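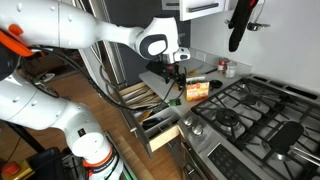
The kitchen in Cleltitz, with an upper drawer and the cutlery drawer beneath it open. The oven mitt has its own hook.

The woman who keeps this kitchen did not want her name in the article. "Write about the drawers," she told me, and she put the kettle on.

She moved to Cleltitz in January, after 15 years in a bigger flat in Ernlow. The first weeks were difficult. "I was cooking every day, and every day I was searching for the spoon," she said. Now the long utensils lie in one drawer, and the cutlery has a divided tray in the drawer under it. She paid 84 for the tray, in a shop called Ionescu, and she still finds it expensive.

I asked why the wooden spoons are not in a jar beside the cooker, as in my own home. "A jar becomes greasy. Also I knock it over." The mitt, however, must hang on the rail by the wall. She wants to take it without looking.

On the white counter there are still a few things, two cans and an orange and yellow box among them. She is not strict about this. "I cook from the counter. If I put all away, I forget what I wanted to make."

The next job is the cupboard above, where she keeps 3 sets of plates. Two of them will go to her sister.

Comments

Leltus: We have the same problem with greasy jars. Thank you for this.

spoon584: 84 for a tray?? Mine was cut from an old one and fits well.

Leltus: Does the drawer close with the ladle inside? Mine never does.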